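Robots on the packing floor, ten months in

2 Jun 2024

I work at the Zodcombe warehouse, on the side that sorts small parts into kits. We started with robot arms last August. A few people from other sites have asked me how it has gone, so I'm writing it down once.

Before the change there were 13 of us on the kitting line. A normal shift was 3000 kits, all picked by hand from bins. Now the arms do the small loose pieces, and we do anything soft, oddly shaped or fragile. The software that tells them what to pick is called Flotik. It came with a thick manual and a two-day class.

The part of the job I didn't expect is the simulator. Every new item gets tried there first, with simple colored pieces standing in for the real ones, and three of us have been trained to run it. I now spend part of most weeks at a desk, changing the lighting and the table surface and checking the picks again. Dark tables give the most trouble. My back likes the desk. My eyes don't.

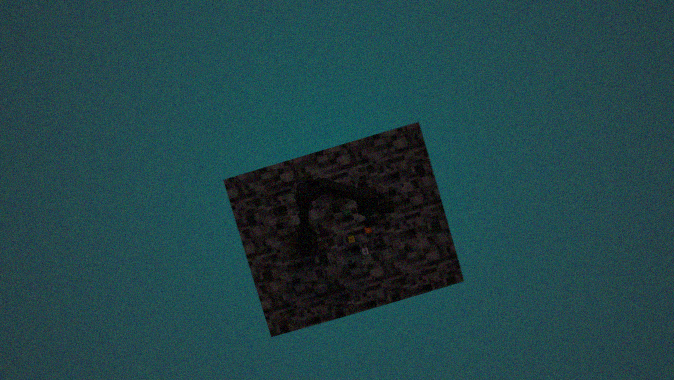 Who decides when an item is ready to move from the simulator to the floor?
The line lead and one trained operator sign off together, and either of them can send it back.

Pay was the sore point. The operators got a raise in the spring and the pickers didn't, though the pickers clear the jams. Chaudhary, the agency that supplies our temps, also sends fewer people than it used to. Nobody on the permanent crew was let go, but two people left and their jobs weren't filled.

The Clivov site gets its arms next. My advice to the crew there is to ask early who will be trained, and to get the answer in writing — we waited 78 days for ours.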